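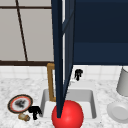
Stiltow household water use records

What this is

Meter readings and short diary notes from 359 households in Stiltow, collected by post and on the doorstep. One row per household per month. The aim was to test the leaflet claim that a new tap fitting cuts kitchen water use by a third. I doubted the claim before we started and I doubt it now, so read my notes with that in mind.

Files

readings.csv – household number, month, meter reading in cubic metres
diary.csv – free text, typed up from handwriting by Maeve Heffernan
homes.csv – number of people, type of home, whether the fitting was in use

How it was collected

We wrote to 595 addresses in May. Those who replied got a card to fill in. Ayten Tokgöz read the meters herself wherever the card was blank or plainly wrong. Homes with a shared meter were left out.

Known problems

People who answer letters about water probably care about water. Nothing here corrects for that.

The meters cover the whole home. Any figure for "kitchen use" worked out from this data is a guess, and I would ignore it.

Diary entries are what people say they did. "Only short showers" turns up a lot, often beside a reading that suggests otherwise.

Two households moved out part way through. Their rows stop early and have not been filled in.

The column fitting_used is yes or no. It says nothing about how often, and Alois Steiner thinks some people ticked yes to be polite.

Use

Fine for teaching, or for practising on untidy records. Please don't quote it as proof that the fitting works – or that it doesn't.

Corrections to Eilif Sjöberg, with the household number and month.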